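4. Working around the arms: the bench rules

I wrote most of this section, and Yaroslav Levchenko argued me out of the worst bits, so if it reads well, thank him. It covers the two-arm bench at Flinstead and the one we're setting up at Destardale. Read it before you touch the power key, eh?

4.1 Before you power up

1. Clip the bench tag to your shirt. One tag, one person inside the reach line.

2. Press the e-stop, try to jog each arm, then release it. If either arm budges with the stop in, switch off at the wall and call Devendra Mathur on extension 263.

3. Give the conduit on both arms a tug at the clamps. I've had one come adrift on me and it's a rotten way to spend an afternoon!

4. Check the speed cap in the Pirkar panel. It should read 87 mm per second for cable jobs (anything faster is for empty runs only).

CAUTION: Software pause isn't a stop. I don't care how still the arms look, the e-stop goes in before your hand goes over the rail.

4.2 Laying out a cable job

5. Put out only what the job sheet calls for, and keep plug ends where a gripper can get at them without crossing the other arm's path.

6. Nothing live. Plugs and power strips on the bench are for handling practice, so the wall end stays out of the outlet, always.

7. Keep leads clear of the arm bases. Have a look from the side camera and the wrist camera, as they catch different things.

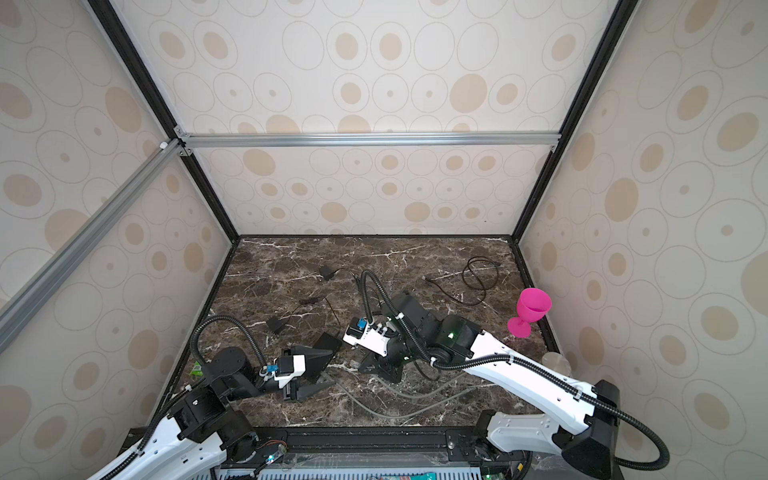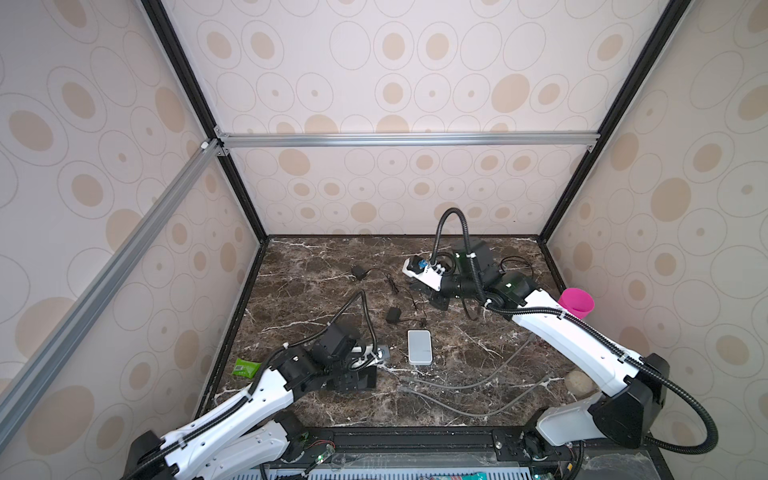
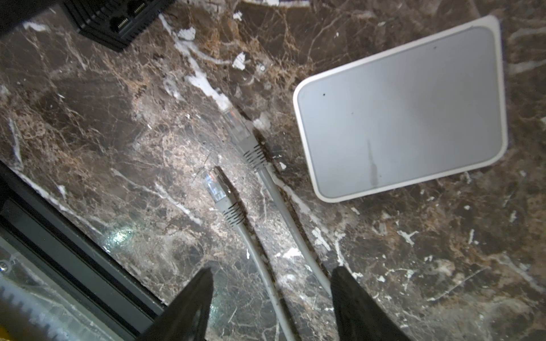

Two views over the bench, then the wrist camera's look at a pair of network plugs.

4.3 When something snags

8. E-stop first, then look. Don't try to drive your way out of it, I've tried, and all I got was a tighter knot.

9. Open the gripper with the manual release and lift the cable away by its plug, never by the lead.

10. Write it up under fault code 19, with the arm (left or right) and whatever it was holding.

NOTE: Any plug with a cracked head or a bent clip goes in the scrap tin. Spares are in the Holovko cabinet, second drawer, and Efa Ifans has the key until the end of September.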